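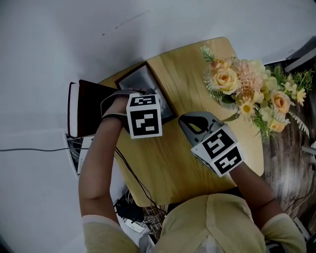

Notebook, Jan 7, 2026

Second reading session on the laughter and perception question, and I'm still thinking about it hours later (with cold tea, as usual). We ran the Telar set again, two puns and two longer stories, with 16 readers. I keep asking myself whether getting a joke changes how a person sees the sentence before it, or only how they feel about it. My hunch is the first, but I've had hunches before!

The pun readers went back to the opening line on their own. With the longer stories they mostly didn't, and I'd love to know why.

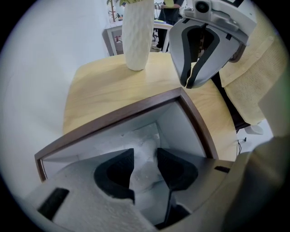

Imrie wrote back that going back to a line may only be checking, the way one checks a sum, and that I shouldn't call it insight yet. Fair enough, and I've changed the word in my draft to "rereading," which is plainer and probably kinder to everyone.

Still to do: swap the story order, cut the Birska one (too long, though I'm fond of it), and write a dull ending for each joke so we have something to compare against.

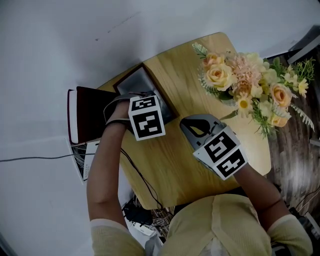 For February

Try the Plement wording, and ask readers about surprise before asking about amusement.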